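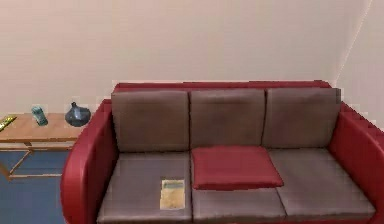
NOTICE TO OPERATORS, STASHAM ROOM

The Enutcombe Office of Demonstration wishes to thank all operators for their work during the month of November. The following guidance replaces the guidance issued in October and should be read before the start of the next shift.

1. The Stasham room is a simulated living room. It is provided for the gathering of examples and has no other purpose. Operators are reminded that the sofa can't be sat upon.

2. Each example begins with the book on the left seat cushion and the pillow on the middle one. The operator guides the arm to the book, lifts it, and sets it down on the side table. The vase is not part of the task. An example in which the vase is touched must be marked as failed, even when the book arrives safely.

3. The Office has accepted 563 examples to date. The contract with Horobets calls for 1202. Operators should work at an even pace. A hurried hand teaches hurry, and the learner known as Prunach keeps whatever it is given.

4. Several operators have asked about the pause. The Office can now confirm that in 17 accepted examples the arm stops above the middle cushion for six seconds before going on to the book. All 17 were recorded by one operator, on the night shift, at station 6. The operator has since left the Office. No instruction to pause was ever issued.

5. Prunach has learned the pause. In last month's trials it stopped above the pillow in every attempt, including those in which the pillow had been removed. The engineers advised that 17 examples should not have been enough to produce this result. They have been asked to look again.

6. The Office wrote to the former operator, as a matter of routine, to ask what the pause was for. A reply was received and is entered here in full, as the rules on correspondence require:

"My mother had a red sofa. She slept on it in the afternoons with a book beside her, and when I came in to tidy up I used to stop and make sure she was still asleep before I took it. I did not know I was doing it at work. I am sorry if it has caused trouble."

7. Horobets was informed and asked that the 17 examples be withdrawn. They were withdrawn on the morning of the request, and Prunach was trained again from the beginning on those that remained. The figure given in section 3 is the corrected figure.

8. The new trials were held last week. Prunach moved directly to the book in all of them, and the client has expressed its satisfaction.

9. Operators on the night shift have since reported that their own hands slow above the middle cushion. The Office has reviewed the recordings and finds the reports to be correct. The delay is short – less than a second in most cases – and falls within the permitted limits. Examples of this kind will be accepted for the present.

10. Operators who wish to discuss the matter may do so with the shift desk between four and five in the afternoon. Discussion at the stations is not permitted while recording is in progress.

11. The withdrawn examples have not been destroyed. They are held at Enutcombe and may be viewed on request. The request form has been reprinted, as the first supply ran out.

Station 6 is open again from tonight. Operators who would like to be placed there should add their names to the list at the shift desk. The list is now on its second page.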